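How to compare two grippers on a two-arm bench without fooling yourself
Updated January 2025

Most gripper comparisons I read are worthless. Somebody bolts on a new set of fingers, picks up a foam block, and announces that the new set is better. A foam block can be picked up with salad tongs. If you're deciding between two end effectors for a small two-arm setup, you need a task that one of them might fail.

I used the Stiltitz ribbed finger and the Antunes wide pad, mostly because those were the two I kept being told to buy. The steps work for any pair.

What you need

Two matching arms on one beam, a work surface with walls on the sides and back, and a task with something floppy in it. Cord is good. Cord is cheap, it never lies the same way twice, and it slips out of bad grippers right away. Get a color that stands out from your table or the overhead camera will lose it.

Step 1. Leave the arms alone

Same firmware, same speed limits, same controller. I run Grelis for both arms and I don't touch the gains once I start. If you retune for one gripper and not the other, you're testing your tuning.

Step 2. Check the zero

Close each gripper all the way and read the position. Do it again after 20 cycles. If the number has moved, fix that first. The Cindness mounting plate says it needs no rechecking after install. Mine did. Tighten it, then check it again anyway.

Step 3. Tie down the cables

Run them along the forearm and around the outside of the elbow, with slack at the wrist. A tight cable pulls on the wrist at the end of its travel and you will blame the gripper for it. Move each arm by hand through the whole range before you power up.

Step 4. Write down what counts

Do this before the first run. Mine was simple: cord picked up, cord passed to the other gripper, cord still held after 3 seconds. Anything else is a miss. A "nearly" is a miss too. You'll be tempted, around lunchtime, to be generous.

Step 5. Run it, then swap sides

Run 12 trials, swap the grippers left to right, and run 12 more. People skip the swap since it's a nuisance. Don't. The two sides of a bench are never quite equal, and calibration error likes to hide on one of them.
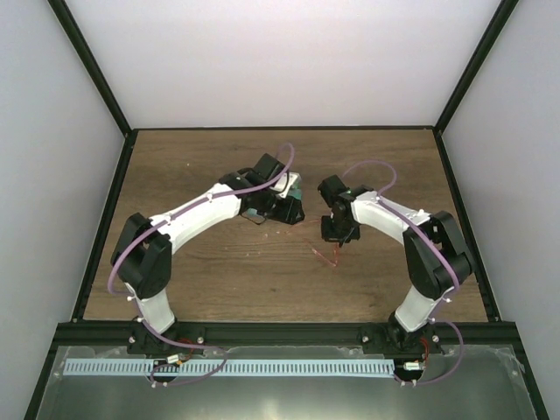

Both grippers working low over the table, with the red cord between them.

Step 6. Look at the misses before the score

I logged 157 attempts in all, counting the practice ones, and the totals told me less than the notes did. The wide pad mostly missed by pushing the cord flat. The ribbed finger mostly missed on the release, when the cord hung up on the ribs. Those are different problems and only one of them can be fixed in software.

So which one should you buy? I'm not convinced either is worth the asking price over plain printed fingers with a bit of rubber on them. I'll run those in February, same cord, same bench.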